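How to Make a Sundial You Can Read

214 shares | 5 comments

A sundial is the best afternoon project I know. You need a flat board 20 inches wide, a stiff triangle of cardboard, a pencil and one sunny day - and by dinner you have a clock!

Cut the triangle so its sloping edge makes an angle equal to your latitude. Stand it upright along the center line of the board and glue it well.

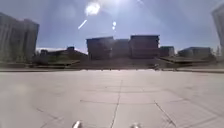

Set the board level, with the high end of the slope toward true north (true, mind you, so don't trust a bare compass). Start early if you can. On every hour, mark where the shadow of the sloping edge falls, and write the hour beside it.
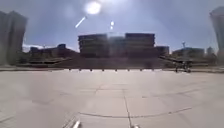
Fadime Kurtuluş wrote in to say her dial in Dranham ran 20 minutes off all summer until she checked it with a level, and that the board had a slight tilt to the east. Check yours before the first mark and again at noon.

I love this next part, the choosing of a spot. You want sky from breakfast to supper, with nothing tall to the east or west. A big paved plaza is lovely in the middle of the day, but a tall building along one side, like the one at the left here, could take hours off your dial when the sun gets low behind it.

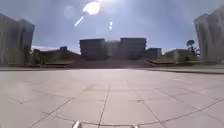 Once the pencil marks are done, go over them in paint. Two thin coats hold up better than one thick one, and a dark blue looks wonderful on pale wood.

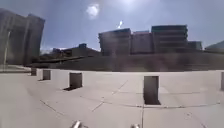
Let it dry overnight, then seal the edges too.

Related
Make a Moon Calendar
Finding True North With a Stick
Painting Numbers That Last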